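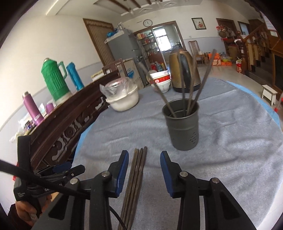
Chopsticks and drainage cup on the round table

Topic: Drying and storing dark chopsticks -- upright cup or flat?

Trevorden
Posted Saturday, 09:14
We use a metal cup with small drainage holes near the base. Dark brown chopsticks, no lacquer that I can identify. The cup lives on the round table with the bowls and the kettle, on a fleece cloth over the tablecloth. Two points I would like opinions on.

1. Tips up or tips down in the cup.
2. Whether the cup should stand on cloth at all.

At present I lay the sticks out on the cloth after washing, pair them by length, then load the cup. Pairing takes longer than washing.

Ruter
Posted Saturday, 09:40
Tips up. The handle end is thicker and can sit in the damp part of the cup without much harm. Tips down puts the thin end where the water collects, and that is the end you eat with.

The fleece is the weak point. Holes near the base are no use if the cup is standing on something that holds water. Put a saucer under it and empty the saucer.

tapley58
Posted Saturday, 10:02
Disagree on tips up. Everyone who reaches for a pair handles the eating end of the neighbouring ones. I store tips down and dry them fully beforehand, so drainage does not come into it. A cup is for storage. Drying is a separate job.

Ruter
Posted Saturday, 10:11
That assumes people dry them fully. In a busy kitchen they go in wet.

tapley58
Posted Saturday, 10:15
Then the fault is with the drying, and turning them the other way up does not cure it.

Trevorden
Posted Saturday, 11:30
Both noted. I have gone back to laying them flat for the first stage, side by side with the tips all pointing the same way.

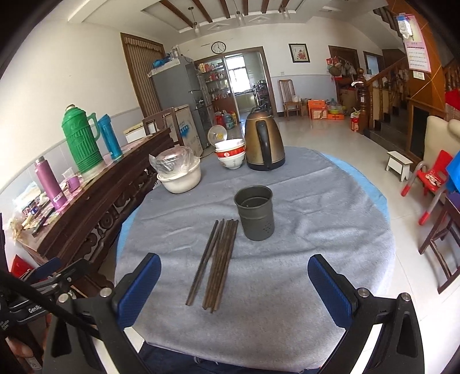

With the tips in line the odd lengths show up at once. Mine came from two different packets and the difference is small, but enough to be annoying when picking up noodles. I sort by length first and then by straightness, by rolling each one on a hard surface. Fleece is too soft for that test, so I use the worktop.

I still have no view on the saucer. It would need to be wider than the cup and flat in the middle, and most of ours are dished.

flirnico
Posted Saturday, 12:48
Use a jar lid. A wide one has a flat middle and a raised rim, and it costs nothing.

On the original question, I wash in hot water, shake, roll the whole bundle in a tea towel, and leave it flat for 300 minutes by the kitchen timer. Then into the cup, tips up. I have done this with bare bamboo and with dark wood and had no mould on either.

tapley58
Posted Saturday, 13:05
Five hours is excessive for something that thin. An hour on a dry towel does it here.

flirnico
Posted Saturday, 13:20
Depends on the room. Ours is north-facing and washing is usually hanging in it.

Ruter
Posted Saturday, 13:52
Going back to the cloth: if the fleece stays, take the cup off it overnight and feel underneath in the morning. If it is damp, you have your answer about the base.

Trevorden
Posted Saturday, 18:26
Jar lid fitted. The cup sits level on it. Tips up for now, and I will check the handle ends at the end of May and report back on any discolouration.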